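Diary > 2024 > November

16 November 2024

Up late, rain. Bus to Clostham took forever – 222 not running, had to get the 201 and walk. Soup at Trellside with Sorcha. She's moving in April, wants my bookshelf. Said maybe.
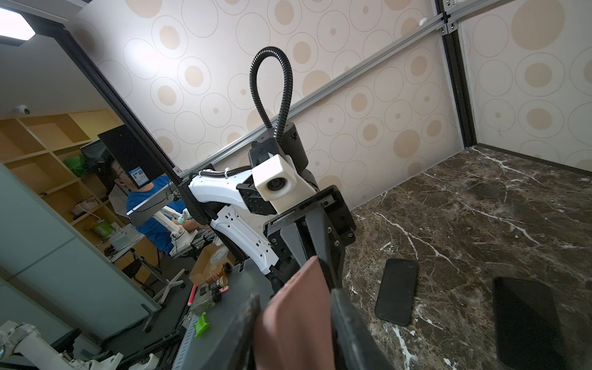

The wallpaper question

Still can't decide for the hall. Ovals or plain?? Gobnait says ovals date fast. I like them, pale ones anyway, with the thin gray rings. Ten rolls would do it, roughly. Called Gilmartin, on hold, gave up.
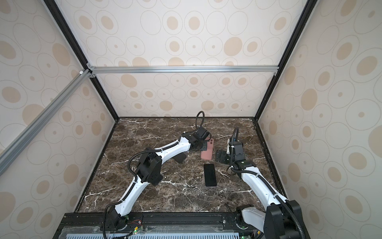
Photo: Paula Ciobanu

Mam's birthday cake – forgot the egss, went back out. Second try rose fine, sank after. Icing will cover it. Wrote three cards, no stamps. Must ring Ertuğrul about the boiler, it's knocking again. Dark brown with white veins for the counter? Too much with ovals maybe.

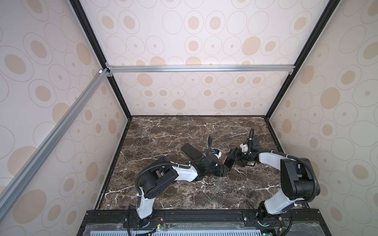

Last edited Saturday night

Bed by ten, teh book is dull. Socks still on the line.

Comments
Éabha Keane: Go for the ovals!
Gobnait: I stand by what I said.
Sorcha: so is that a yes on the bookshelf

Older | Newer | Archive | About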